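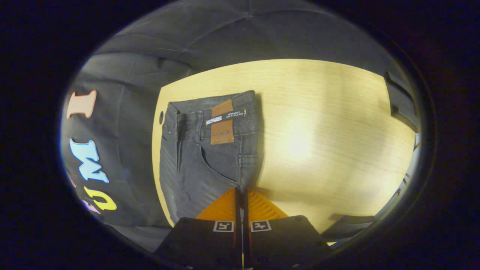 Rendulwood lab puts two sets of gripper fingers through 300 clothing folds

A small robotics lab in Rendulwood has finished a side-by-side trial of fingers for its hand-held grippers, and says the softer, ribbed kind will go on all of its units by the end of May. The trial compared ribbed pads with the smooth molded ones the lab had used until this spring.

The lab, Truto, makes training recordings for companies that want robot arms to handle laundry, bedding and packaged clothing. People do the tasks by hand with a gripper tool that carries its own camera, and the recordings are later used to teach an arm the same motions. The tool and the arm share one finger design, so a change to one means a change to the other.

Akash Dhillon, who ran the trial, said the lab had been losing too many recordings to slips.

"With a T-shirt you can get away with a lot," Dhillon said. "Denim is heavy at the waistband and light at the hem, and it's thick wherever there's a seam. You pinch it, you start to lift, and one layer walks out of the fingers while the other stays put. Then you have half a fold and a recording we can't use."

Each finger set was used for 300 folds, split evenly among jeans, hooded sweatshirts and bath towels. The people doing the folding switched sets halfway through every session so that tiredness would not count against one set more than the other. A fold was marked as failed if the operator had to let go and grip again, or if the garment had to be straightened by hand afterward.

The smooth pads failed on 30 folds of jeans alone. Truto has not released a full breakdown by garment for the ribbed pads, but Dhillon said jeans showed the largest improvement and towels showed almost none. Terry cloth, he said, will hang on to nearly anything.

The ribbed pads did worse in one part of the test. When operators pressed down on a finished stack to flatten it and then pulled the gripper straight back, the ridges sometimes dragged the top layer with them. The lab tried shaving the ridges down and gave up after two attempts. Operators are now told to lift before they pull back, and the instruction has been added to the sheet they read at the start of a shift.

Wear was the other question. Truto cycled one pair of ribbed pads through 4000 open-and-close motions on a bench rig, with a strip of canvas held between them. The tips lost some of their edge but did not tear. A pair of the smooth pads, run the same way, split near the screw holes before the end of the run. Dhillon said he would not read too much into that, as the smooth pair came from an older batch and had been sitting in a drawer.

Camera and marker changes

The lab used the same weeks to settle an argument over cameras. It had been trying a narrow lens, which gives a flatter picture, against the very wide one it started with. The wide lens bends straight edges into curves and leaves a black border where the image circle ends, and two of the lab's customers had asked whether something cleaner was possible.

The narrow lens lost. With a long item such as a folded pair of pants, it often showed the fingertips and little else, and the software had trouble working out how far the tool had moved between one moment and the next. The wide lens takes in the table and a good part of the room around it, which gives the software more to hold on to.

"People look at the wide picture and think it's a mistake," said Kirsty Lightfoot, who handles the lab's software. "The curve can be corrected in a few lines of code. If the table edge was never recorded, there isn't anything to correct."

Lightfoot also asked for a change to the square black-and-white markers that sit on top of the fingers. The software reads them to tell how far apart the fingers are. Earlier markers were printed on glossy stock and washed out whenever a lamp was directly overhead. The new ones are matte, with a wider white margin, and she said the number of recordings with a missing finger reading has dropped enough that she no longer checks for it every day.

One problem has not been solved. Pale tabletops tend to throw back a bright patch of light, and when the patch falls next to dark fabric the camera's automatic exposure can hunt back and forth. The lab has tried fixed exposure and found it too dark for indigo denim and too bright for white towels. A setting that locks exposure at the start of each recording is being tested now.

Controller still undecided

Truto is also choosing between two controllers for the arm that will replay the folds. One is its current unit, which the lab programmed itself. The other is sold by Wuteck under the name Moon, and comes with force limits already set up for soft goods.

In early runs the Moon controller was gentler when pressing on a stack and slower when moving between stacks. The lab's own unit was faster but sometimes pushed hard enough to shift the whole pile. Dhillon said the lab would rather buy than build if the speed can be brought up, and that Wuteck has sent a revised settings file, which arrived too late to be included in the trial.

Cost will have a say. The ribbed pads are cheap enough that the lab molds them in-house and throws out the bad ones. A Moon controller for each arm is a larger purchase, and Truto has not said what it was quoted.

In all, the lab kept 535 recordings from the finger trial after removing failed folds and a few sessions where the camera's storage card filled up. They will be added to the set it already supplies to customers, with a note in each file showing which pads were fitted. Lightfoot said customers had asked for the note, and that some of them plan to train on the two kinds separately to see if an arm picks up different habits.

The next round will cover thin fabrics, starting with dress shirts and pillowcases. Dhillon expects the ridges to cause more trouble there, as they can leave marks on pressed cotton. A third pad with finer ribs has been drawn up and is due to be molded once the current order of silicone comes in.

Operators who are already trained on the smooth pads will do a short practice session before switching. The lab plans to keep two of the older finger sets on hand for towels.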